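단기 근무자 모집 - 부품 정리실 (6월)

급하게 올립니다. Flirkard 부품 정리실에서 6월 한 달 같이 일하실 분 2명 구해요. 원래 있던 두 분이 한꺼번에 그만두게 돼서 자리가 비었습니다. 경력 없어도 됩니다. 손 꼼꼼하신 분이면 좋겠어요.

하는 일
창고 이사하면서 옮겨 온 상자가 131개. 안에 든 건 거의 다 물건에서 떼어 낸 겉부품, 덮개, 테두리, 받침, 손잡이 같은 것들입니다. 이름표 붙은 것도 있고 없는 것도 있고. 없는 게 더 많아요. 꺼내서 닦고, 비슷한 것끼리 모으고, 뒷면 아랫면까지 보고, 목록에 적고, 봉투에 넣어서 선반에 올리면 끝. 수리는 안 합니다. 분해도 안 해요. 나사가 박혀 있으면 박힌 그대로 두세요.

목록은 Moda라는 프로그램에 넣는데 칸이 몇 개 없어서 금방 익힙니다. 색, 모양, 눈에 띄는 부분, 흠집, 보관 칸 번호. 용도는 확실할 때만 적고 모르면 "미확인". 추측으로 적어 놓은 거 나중에 고치느라 작년에 진짜 고생했습니다. 영어 메뉴인데 버튼 위치만 외우면 돼요.

검은색 부품이 제일 까다롭습니다. 둥근 검정 테두리에 광택 나는 판이 끼워진 종류는 위에서 보면 다 똑같아 보이는데 밑을 보면 달라요. 돌기가 있는지 없는지, 크기가 고른지, 가장자리에 오돌토돌한 띠가 있는지. 그런 걸 봐 주시면 됩니다. 조명 반사 때문에 안 보이면 각도 바꿔서 한번 더. 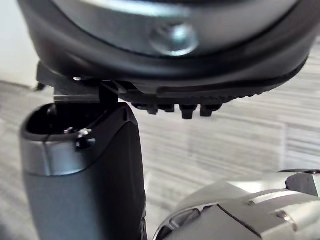
검정 테두리, 은회색 광택 판, 볼록하고 둥근 돌출부. 아랫면에 네모난 검은 돌기 5개(크기 다름).

기록은 이 정도 길이로 적으시면 충분합니다. 길게 쓰실 필요 없어요. 대신 돌기처럼 튀어나온 데는 빼먹지 말아 주세요, 봉투 크기 고를 때 필요합니다. 튀어나온 쪽이 눌리지 않게 폭신한 종이 한 장 대고 넣고요. 광택 있는 면은 마른 천만 씁니다. 물티슈 안 됨. 세제 절대 안 됨.

근무 조건
- 기간: 6월 한 달. 일이 남으면 연장할 수도 있는데 아직 모름
- 시간: 오전 10시부터 오후 2시까지, 하루 4시간
- 급여: 시급제, 금액은 전화 드릴 때 말씀드려요. 월말 한번에 입금
- 장소: Kinnunen 건물 22호실. 엘리베이터 내려서 오른쪽 끝. 문에 Brernell이라고 써 있는데 예전 간판이니까 그냥 들어오시면 됩니다
- 교통비 따로 나옴. 점심은 안 나와요 (일찍 끝나서). 커피랑 차는 있음
- 장갑, 앞치마 드립니다. 장갑은 소, 중, 대 있고 아주 작은 손이면 본인 거 가져오시는 게 편해요

이런 분
- 비슷비슷한 걸 계속 봐도 덜 지치는 분
- 작은 글씨 읽는 데 불편 없는 분. 돋보기는 있습니다
- 상자 들 수 있는 분. 제일 무거운 건 둘이 같이 들어요
- 엑셀 비슷한 표에 숫자 쳐 본 적 있으면 됨
- 4시간 중에 절반은 서서 합니다. 의자에 앉아서 하고 싶으시면 목록 입력 위주로 맡으셔도 되고요, 미리 말만 해 주세요

자격증, 학력 안 봅니다. 나이도 안 봐요. 전에 도서관이나 박물관 수장고, 철물점, 중고매장 같은 데서 일해 보신 분은 적어 주시면 참고할께요. 외국인 분도 괜찮은데 목록 설명은 한국어로 써야 합니다.

지원 방법
이력서 양식 없음. 메일에 이름, 연락처, 가능한 날짜, 짧은 소개. 그리고 집에 있는 물건 하나 골라서 두세 줄로 적어 보내 주세요. 리모컨이든 냄비 뚜껑이든 아무거나. 색이랑 모양, 어디가 튀어나왔고 어디가 닳았는지. 잘 쓴 글 말고 다른 사람이 읽고 그 물건을 찾을수 있는 글이면 됩니다. 사진 첨부는 하지 마세요, 글만.

메일 제목은 "6월 정리실 + 이름"으로. 담당은 Hertta Hakala 실장님이고 한국어 하십니다. 메일은 실장님이 직접 읽으시고 답장도 직접 하세요. 전화 면접 짧게 하고, 그 다음에 한번 오셔서 상자 하나 같이 풀어 보는 식으로 진행합니다. 이때 나온 시간도 급여 쳐 드려요.

자리 차면 바로 마감합니다. 마감되면 제목에 표시해 둘게요. 표시 없으면 아직 구하는 중이니까 그냥 보내시면 됩니다. 이미 보내신 분들 중에 제목 다르게 쓰신 분, 다시 안 보내셔도 돼요. 다 봤습니다.

주차는 건물 뒤편인데 자리가 적어요. 되도록 버스로 와 주세요.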